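Desk Clear-Out Reaches the Second Floor

The shared desks on the second floor at Clusach are next on the list. If you work at one of them, please read this through before the end of the week, even if you already cleared your own drawers when the first floor was done.

The first floor took longer than planned. Leopoldo Alvarado had set aside two mornings for it and used five. Most of that time went on small items left on the desktops and in the top drawers: mice, cables, adapters, pens, half-used notepads, and paper in every condition. The furniture itself was quick. A desk with nothing on it can be wiped down, checked and labeled in a few minutes. A desk with somebody's things on it has to wait until the person is found, and several of those people had moved to the Jodville office.

So the rule for the second floor is that the desktop gets cleared by the person who uses it. Leopoldo will do the wiping, the checking and the labels.

What stays on the desk

Each shared desk keeps a mouse, a mat and a keyboard. Monitors stay where they are and are not part of this. If your desk has a second mouse that you brought from home, take it home or put your name on it. Plain tape and a marker will do. Last time there were four mice of the same kind in one drawer, and three people who each thought one of them was theirs.

Mats stay flat on the desk. Please don't roll them up to save space. The thicker ones never lie down properly again, and a corner that lifts will catch the mouse every time it goes past. If a mat is worn through or the backing has gone sticky, leave it on the chair and it will be replaced. Mats can be washed in the sink with a drop of dish soap and laid on a towel overnight. They should go back on the desk only when the underside is dry too, or they leave a mark in the finish.

Mice

Wipe the mouse with a barely damp cloth, top and sides, and then turn it over and do the feet. The feet are where the dirt collects. A wooden toothpick gets the gray ring off without scratching. Don't spray anything straight onto the mouse. Spray the cloth, wring it out, and then use it.

If the mouse skips or drifts, try it on the mat before you report it. Several of the mice turned in as broken on the first floor worked fine once they were off the bare desktop. Horácio Macedo tested all of them and only two had to be thrown away. The rest went into the drawer marked Spares by the printer, and you can take one without asking. Leave the old one in its place with a note saying what is wrong with it. 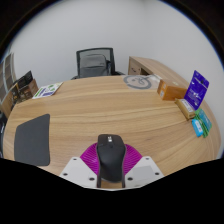

Batteries are kept in the same drawer as the spares, on the left side. Used ones go in the jar on top of the cabinet and should not go in the trash. Horácio empties the jar when it is full. If you open the last pack, send him a message the same day.

Paper

Paper was the slowest part of the first floor and will probably be the slowest part of the second. Flyers, menus, packing slips and printed instructions tend to drift to the back of the desk and stay there. They are usually out of date by the time anyone picks them up. One of the menus on the first floor was from a place that closed before the Sondora building opened.

Go through your sheets one at a time. Anything with a customer name or an account number goes in the locked bin. Anything you still need goes in a folder with your name on the front. Everything else can be recycled. Please don't make a pile called "sort later." Leopoldo found nine of those -- he has them in a box, and he would like them picked up.

Instruction sheets for equipment we still own should go to Horácio. He is scanning them and keeping the paper copies in one binder. He is missing the sheets for the label printer and the older of the two laminators, so look for those in particular.

Wiping the wood

The desktops on the second floor should be wiped in the direction of the grain with a soft cloth and plain water with a little soap in it. Wring the cloth until it stops dripping. Go over the surface again with a dry cloth right away, and pay attention to the back edge, where dust gathers along the wall. No bleach, no window cleaner and no scouring pads. One desk on the first floor was cleaned with a scouring pad some time ago and has a dull patch the size of a dinner plate. It can't be fixed without refinishing the whole top.

Coffee rings usually come up with a second pass. If one doesn't, leave it alone and mention it on your label. Leopoldo has a paste he wants to try on the stubborn ones.

Labels

Every desk gets a small number label on the underside at the front right corner. The numbering on the second floor starts at 100. The label is there for the inventory and has nothing to do with who sits where, so please don't peel it off if the number seems wrong to you. Horácio keeps the list and will correct it.

While you are under there, check that the screws holding the legs are snug. A loose one can be turned by hand far enough to stop the wobble, and Leopoldo will tighten it properly when he comes by.

What it cost

A few people asked. The first floor came to $975, which covered replacement mats, cloths, cable ties, the labels and the new drawer units. The budget for both floors together is $2161, and we expect to stay under it. The drawer units were the largest part, and the second floor already has enough of them. If money is left over it will go toward better lamps for the desks along the inside wall, where it is dark by mid-afternoon in the winter.

Boxes

Flat boxes are stacked outside the Huaranga meeting room. Take one if you need to carry things home or over to Jodville. Write your name on two sides, and tape the bottom seam twice if you are packing books or binders. Boxes going to Jodville should be left by the freight elevator. Boxes without a name will be opened.

Please don't pack the shared mouse or keyboard by mistake. It happened three times on the first floor and one of the keyboards is still somewhere in Jodville.

After the clear-out

Once your desk has been labeled, try to leave it at the end of the day with only the shared items on it. A mug or a plant is fine. Loose paper is what we are trying to keep off. Anything left out overnight at a desk that isn't assigned to you will be moved to the shelf by the kitchen and kept there for two weeks.

The third floor will follow in September, after the carpet is done. People on that floor don't need to do anything yet, though it wouldn't hurt to start on the paper.

Questions about desks, wood and labels go to Leopoldo Alvarado. Questions about mice, keyboards, batteries and instruction sheets go to Horácio Macedo at extension 1553. He is at his desk most mornings and will answer messages in the afternoon.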